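Call for participants: teleoperation study on wiping and cleanup tasks

The Seok Lab at Clestow is looking for adults to take part in a paid study this October. We are comparing two ways of teaching a two-armed robot to clean up liquid spills, and we need people with no background in robotics to operate it.

What the study is about

Robots trained by imitation learn from recordings of a person doing the task through them. In our last round we trained a wiping policy on 800 recordings made by lab staff. It did well on small round puddles near the towel and poorly on spills that were spread out or broken into separate drops. Our staff all wipe in much the same way, and we think the policy picked up their habits. The new round will collect 1,000 recordings from people outside the lab, with the same robot and the same table, so the two sets can be compared directly.

What you will do

You will come in for 3 sessions. The first is training and does not count toward the data. In the other two you will control both arms from the Gremetti station, pick up a folded towel, wipe up the spill and put the towel down again. Spills vary in size and shape from one trial to the next. Some trials will go wrong, and we keep those recordings as well. Each session lasts about two hours with breaks. You will be seated the whole time.

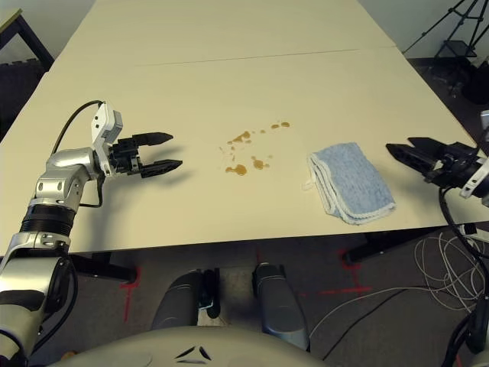 A spill trial, with the towel folded between the two grippers.

Who can take part

You must be 18 or older, able to use both hands, and comfortable reading instructions in English. Glasses are fine. You can't take part if you have operated a robot arm before, or if you were in our earlier Ultley study.

Pay and data

You will be paid at the end of each session, including the training one. We record the arm movements and the robot's camera view. We don't record your face or voice. You may stop at any point and keep the pay for sessions you have finished.

How to sign up

Ask for the sign-up form at the Clestow front desk, or write to study coordinator Precious Castillo. Sessions start at 7 p.m. For questions about the method or the earlier results, contact Noémie Hiebert.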